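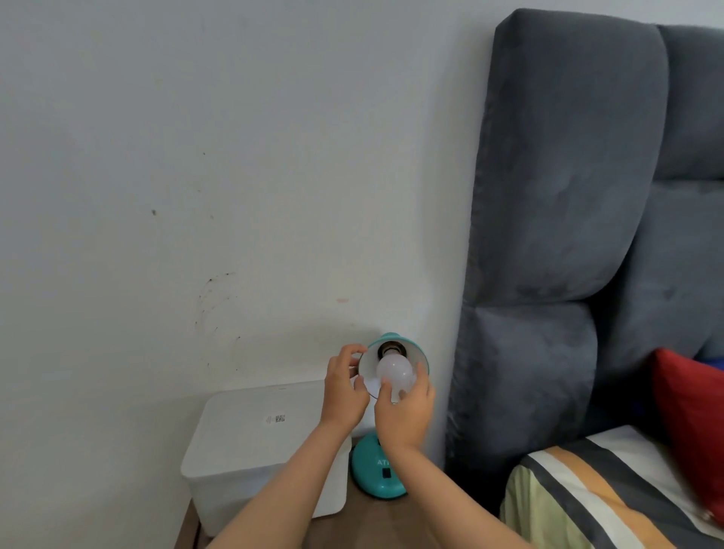

Bulb handling at the bedside lamp, bedroom cell, Grindurero test site.

Grindurero Issues Revised Setup and Service Procedure for Standier Bedroom Cell

Wednesday, April 5, 2023 - Grindurero today released a revised setup and service procedure for its bedroom cell, the fixed station in which the Standier two-arm robot is tested on small household jobs. The procedure covers mounting, calibration, scheduled inspection and fingertip replacement. It takes effect immediately at the Grindurero test site and replaces all earlier service notes for the cell.

The cell is built around a furnished corner with a bed, a nightstand and a desk lamp. Its main task is bulb replacement. One arm holds the rim of the lamp shade while the other turns the bulb in the socket. The same job is done by hand during setup to confirm that the bulb threads cleanly and that the lamp stays put under a light side load. Lamps that fail the hand check are taken out of the cell before the robot is powered.

Mounting and calibration

The Standier base is bolted to a steel floor plate and leveled before the arms are attached. Bolts are tightened in a cross pattern, checked after the first run and marked with paint. Cable loops at each shoulder must hang free through the full reach of the arm. A loop that touches the upper arm housing at any point is reclamped.

Calibration is carried out with the arms unloaded. Each wrist is driven to a set of fixed points on a removable plate, and the offset is written to the controller. The wrist force sensors are zeroed next, with the fingers open and pointing down. Zeroing with the fingers closed was allowed under the old notes and is no longer accepted - it left a small bias that showed up as extra grip force on glass.

The lamp is unplugged for all calibration work. Power to the lamp outlet is run through a separate switched line, and that line is locked off whenever a person is inside the cell.

Inspection interval

Inspection is now due every 600 bulb cycles. The earlier limit was 960. Service records kept by Yüksel, the maintenance contractor for the site, showed that fingertip pads were wearing smooth before the old limit was reached, mainly on the turning hand. The holding hand wears more slowly, but both hands are inspected together to keep the records simple.

At each inspection the technician cleans the pads with a dry lint-free cloth, checks them for cuts and glazing, and measures finger play with a gauge. Solvent is not used on the pads. Wrist rotation is then run in both directions at low speed while the motor current is logged. A current trace that rises at the same angle on repeated passes points to a dry bearing or a pinched cable, and the cable is checked first.

Pad replacement

Pads are supplied by Raseo and are changed as a full set. The finger screws are released, the old pad is lifted off and the seat is wiped clean before the new pad goes on. A complete change on both hands takes one technician 8 minutes. The force sensors must be zeroed again afterward, and two test cycles are run with a spare bulb before the cell is returned to service.

"Most of our stoppages came from worn pads and sensor drift, so the procedure spends its time there," said Ozan Yalçınkaya, cell engineer at Grindurero. "The arms themselves need very little between inspections."

Service records from the cell will be reviewed at the end of April. Printed copies of the procedure are kept at the cell controller and at the Yüksel service desk.

Media contact: Grindurero Press Office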